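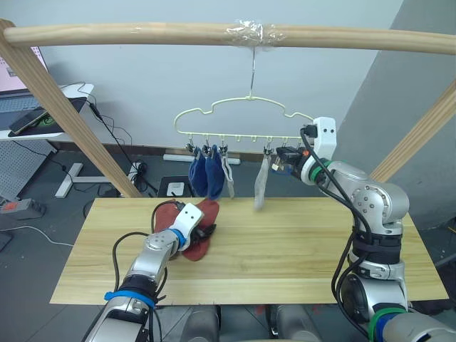
Sevthorpe Community Services, Home and Living Team

Low-cost laundry drying program opens to renters in February

Renters and public housing tenants in Sevthorpe will be able to borrow indoor drying gear free of charge from February, under a program run by the Home and Living Team with local supplier Ganeo.

The program follows a trial last winter in which 133 households borrowed racks, peg hangers and small dehumidifiers. Most lived in flats with no yard or balcony, and many had been drying clothes over heaters or paying for a laundromat.

Households can borrow up to 3 items at a time for 21 days. Loans can be renewed once if no one else is waiting. A concession card is not needed, but borrowers must show proof of address within the council area.

Team leader Ileana Căpraru said damp was the most common complaint raised by tenants during the colder months.

"People know they should open a window, but that's hard when it's four degrees outside and you have school uniforms to dry by morning," Ms Căpraru said. "A decent rack near a window and a dehumidifier for a few hours will do the job in most flats."

She said hangers with clips had been popular with families for socks and other small items, which take up a lot of room on a standard rack.

Ganeo will service the dehumidifiers and replace worn parts. Items will be checked and cleaned between loans at the Husia Street depot, and broken plastic will be sent for recycling where possible.

Two free evening talks on damp and mould will be held at the Tănase Room, Sevthorpe Library. They will cover airing a small flat, cleaning mould off painted walls, and how to report a leak to a landlord or agent. Bookings are not required for the talks. Tea and coffee will be provided, and children are welcome.

Pick-up and return is at the Husia Street depot on Wednesday from 2 pm. Residents who cannot travel to the depot can ask for home delivery when they book.

Loan forms are available at the library front desk and at the council customer service centre.

Media enquiries: Home and Living Team, Sevthorpe Community Services.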